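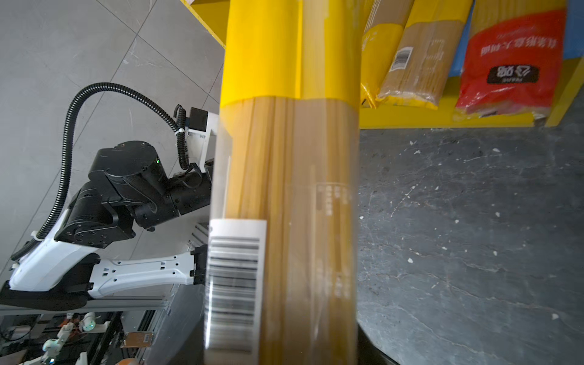
Dry spaghetti in its clear wrapper, barcode label near the bottom.

Section 4: Reaching the Millow Lighthouse

By now you'll have Preltero installed and your first save tucked away safely, so let's get you out to the lighthouse. It's a long wander the first time through, and I'd set aside an evening for it if you can, with a cuppa close by.

1. From the title screen, choose Continue and load your save at Villanueva Harbour. If the harbour gate is still shut, go back and finish the ferry errand in Section 3.

2. Speak to the ropemaker and pick the second reply. She'll mark the coast path on your map in grey.

3. Follow the path north until you reach the broken signpost, then turn left — the right-hand track looks friendlier, but it loops you straight back to the harbour.

4. Light your lantern before you enter the sea cave. You'll need at least 70 oil to get through at a comfortable pace, and a bit extra does no harm.

5. Climb the 117 steps to the lamp room and rest at the bench to save.

Note: Players on the older Restness build won't see the grey marking in step 2. The path is still there, so just keep the water on your left.

Caution: Don't sell the brass key, whatever the trader offers you for it. There is only one in each save, and the lamp room door won't open without it. Wilson Guzmán, who tested this chapter for us, had to replay 8 hours to get his back.

Once the lamp is lit, go on to Section 5.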